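Search this site
Search
Minutes of the December Meeting, Card and Paper Group
Posted in December by the Group Secretary
4 min read

The meeting opened at 7:10 p.m. in the back room at Vustero. Minutes of the last meeting were approved after one correction: the die-cutting night was not "a great success." Two people came.

Supplies. The group was offered a bulk lot of Fleury card stock, 4,000 sheets, at a price the seller calls wholesale. The secretary asked what it was wholesale compared to and got no clear answer. Several members like the weight of the paper. Others said the last Fleury order had a yellow cast that only showed up next to white envelopes. Agreed to ask for a sample pack in all the colors and hold off until it arrives.

Stamp swap. Current rules stay. A member proposed a points system so that people bringing large background stamps get more in return. It was pointed out that we tried points before and spent the evening arguing about points. Motion failed.
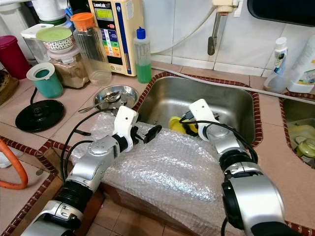

Mailing the charity cards. We have 1,624 finished cards promised to Motia for their holiday visits, and over 58 of those have raised parts such as buttons, bows and layered flowers. Last year a good many raised ones reached Motia flat. The proposal was to wrap the bundles in clear bubble wrap and box them in plain brown cardboard, both cheap and easy to find. The secretary doubts that bubble wrap does much for a bow if the box is stuffed too full. A test parcel will be mailed first, with the worst bow we have.

Ink pads. Vurov says its new pads dry in seconds and never smear. Three members tried them on glossy stock and all three had smears. One thought we should have waited longer. The box says seconds. No group purchase for now, though anyone is free to buy their own.

Workshop. Watercolor backgrounds were suggested again for the spring. Passed, on condition that the sign-up sheet is filled in before we pay for paper this time.

Other business. The missing scoring board is still missing. Please check your bags. A request for quieter heat tools was noted; the secretary is not aware that such a thing exists.

Meeting closed at 8:45 p.m. Bring your own adhesive next month.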